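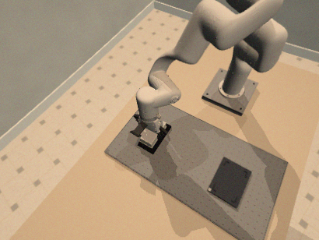
Lekham Blurbs

Back-cover copy and opening chapters from women's fiction and romance paperbacks, typed up and tagged for people who work on genre classification or book search.

Version 2, released 10 Dec 2019

What is in it

Each record holds one novel. The fields are title, blurb, opening, season, setting, heat and series. The blurb is the text from the back cover, without review quotes or price. The opening is the first 125 lines of chapter one. Where a book has a prologue we skip it and start at chapter one.

Most of the titles come from two lists, Handis and Gemton. Handis leans towards village settings and second-chance love stories. Gemton publishes more sagas and more Christmas books, so the season field is lopsided and you may want to balance it before training anything.
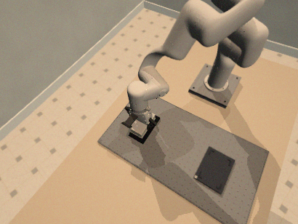

Robot arm above a grey work board (computer render).

Tags

Season is one of spring, summer, autumn, Christmas or none. A book that only reaches Christmas in its last chapter is tagged none. Setting is free text, usually a word or two ("tea shop", "Cornish harbour"). Heat runs from 0 to 9, where 0 is a closed bedroom door throughout.

Two readers tagged every book. Where they disagreed on heat by more than one point, a third reader settled it. Agreement on setting was poor and we would not use that field as a label.
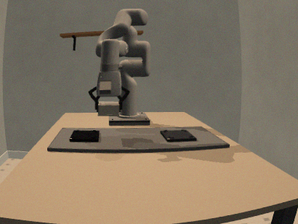
Blurbs longer than 80 lines were dropped from version 1 by mistake and have been put back. The Xiong splits, made in May, still work with this version, but the restored titles are not in them. Add those to the training part only.

Known problems

Some series numbers are wrong where a novella came out between two full novels. Curly quotes are mixed with straight ones. A few Gemton reissues appear twice under different titles, with the same opening and a new blurb.

Use

Research and teaching only. The openings remain the copyright of their publishers and must not be reposted as reading copies.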